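Search stories
Type a word and press enter

The Night Bus to Brurken

The 604 was the best bus in the whole county, and I will argue with anyone about it! It left Fledley at dusk, it rattled like a drawer full of spoons, and for 50 cents it took you over the hills all the way to Brurken, where the sea was.

I was seven the first time I rode it alone. My grandmother put me in the front seat with a cheese sandwich and a jar of her plum jam, and told me to look out for the lighthouse.

"It'll wink at you," she said. "Wink back - it's only polite."

So I sat there practicing. Left eye, right eye, left eye. We climbed past the Cormier orchards (you could smell the apples even with the windows shut) and then the road tipped over and there it was, a tiny gold flash at the very bottom of the dark. I winked so hard my whole face hurt. And the lighthouse winked again!

I must have waved that jam jar like a flag. The driver laughed and dimmed the inside lights so I could see better, and for the last 30 minutes we rolled down toward the water with the stars coming out over the roof, and I told him every single thing I knew about whales.

My aunt was waiting at the stop in her big yellow boots. We went straight to her kitchen and ate jam with spoons, standing up, and she let me draw the whole trip before bed.

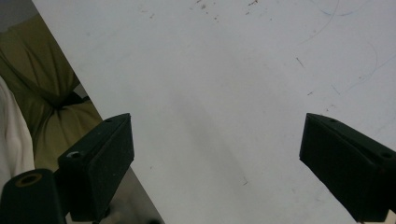

Small marks and faint blue lines on white.

I still ride over every February, when the hills are black and the sea is loud. I sit in front. And when that gold light comes up out of the dark, oh, I wink with everything I've got.

More stories
The Zornura Swimming Club
Plum Weather
A Goat for the Mayor
Snow on the Ferry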